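Handout 3: Can a machine tidy up yet?
Evening course, Household Machines and How They Work
21 Jun 2021

Welcome back, everyone, and thank you for the lovely pile of questions after last time (I've had a go at most of them in these notes, and the rest will have to wait until we get to walking machines). So many of you asked some version of "when can I have one that clears the playroom?" that I thought we had better give the whole evening to it.

## Where we'd got to

You'll remember that a factory arm is very good at going back to the same spot. Bolt it down, show it where the part will be, and it will fetch that part all day long without complaint. Chores are a different sort of job altogether, as anyone who has emptied a toy box will know. Things lie on top of one another, they roll, they hide, and what was in the box yesterday isn't what's in it today.

## Picking from a jumble

The usual name for this is **bin picking**, and you'll see it in the reading from here on. A mixed bin is about as near as the laboratory gets to the bottom of a kitchen drawer, and it asks for several kinds of cleverness at once. The arm has to decide where one object stops and the next begins, choose a place to take hold, and get in and out without knocking into the walls.

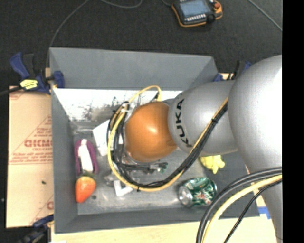
Now, some objects are a good deal kinder than others. A drinks can has a simple shape, but it's shiny, and shiny metal can play havoc with a depth camera. Clear plastic is worse still, as the camera may look straight through it and report the floor of the bin instead. Soft or lumpy toys are easy enough to see, but it's hard to guess how they'll give when you squeeze them. And a flat card lying against something else gives most grippers very little to get hold of, though a suction cup will often manage it nicely if it can reach the face squarely.

## A worked example

The Kosstead trial, which we'll use again in March when we come to costs, made 1,618 attempts at mixed bins. Of these, 376 failed. So:

- failures: 376 ÷ 1,618 = 23.2%
- successes: 1,242 ÷ 1,618 = 76.8%

Three in four sounds rather good until you picture your own washing-up done to that standard! Do notice, too, that a failed grasp needn't be a disaster. If the machine can tell that it has come up empty, it can simply try again, and a patient machine working overnight may not mind a bit.

## So, yet?

My own feeling is: on the shop floor, for a good many jobs, yes. In the house, with the cat and the stairs and the half-eaten toast, not for a while.

## Before next time

1. Read the Clukley notes as far as the part on suction.
2. Tip out a drawer at home and put everything back one-handed, using kitchen tongs. Write down which things beat you.
3. Bring your list along, 900 words at the very most, please, as I do read them all.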